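Two Bins and a Secondhand Arm

Peninah Urio bought the robot before she had a place to put it.
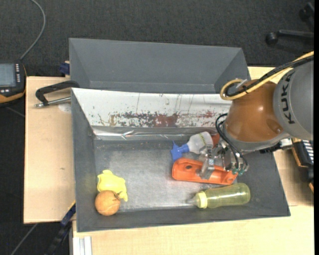 She had been looking for a used arm for most of a winter, and when a KUKA came up for sale she paid for it and then started calling workshops. The one that said yes was Nondongate, a shared shop where members rent floor space by the month. She moved in last April and has been working on the same problem since: getting the arm to pick mixed objects out of one gray bin and put them in another.

"People expect the arm to be the hard part," she said. "The arm goes where you send it. Deciding where to send it is what takes up my evenings."

The project is called Vernirora, a name she says means nothing and was free to use. The objects are things like baby bottles and plastic toys, picked because they give the software trouble. Clear plastic is the worst of them. "A bottle you can see through has no good edges," Urio said. "The program finds the cap and thinks the cap is the whole thing. Then it tries to grab it by the cap."

The bins sit on a wooden tabletop and are held with clamps. She planned to bolt them down, but she kept changing their position and gave up on it. Every time a bin moves she has to teach the positions again from the handheld controller, a job that takes most of an hour. She has a notebook for the values. Her first one was lost in a move across the shop, and she had to start over.

Kheri Ogola, another member, helped with the air lines and the gripper wiring. He builds furniture and had never worked on a robot. "I know hoses," he said. "I have a compressor and I have had leaks. It's the same stuff, only thinner." The first routing pulled tight whenever the wrist turned, so he took it apart and left more slack. He would still like to redo the cable ties.

The picking program is on its second version. The first used a fixed list of grasps for each object and stopped whenever something landed in a position that wasn't on the list. The new one chooses from the shape it sees. Urio logs every attempt. At the time we talked the log stood at 3709 attempts, and 1331 of them had ended in a drop or a miss. She was not bothered by the figure. Most of the misses came early, she said, and a lot of them were one bottle.

She runs the arm slowly when other people are in the shop. Atieno Simiyu, who manages Nondongate, asked for that as a condition of the lease, along with a marked area on the floor and a stop button within reach. "I told her I wanted to be able to eat a sandwich in here without thinking about it," Simiyu said.

Urio pays for the work herself and has a day job in bookkeeping. She has been asked whether she plans to sell the setup, and for now the answer is no. Her next step is a set of 32 new objects, several of them soft. She has already bought them and they are in a box under her desk at home.

"I'd like it to clear a full bin while I go make coffee," she said. "So far I stand there and watch it."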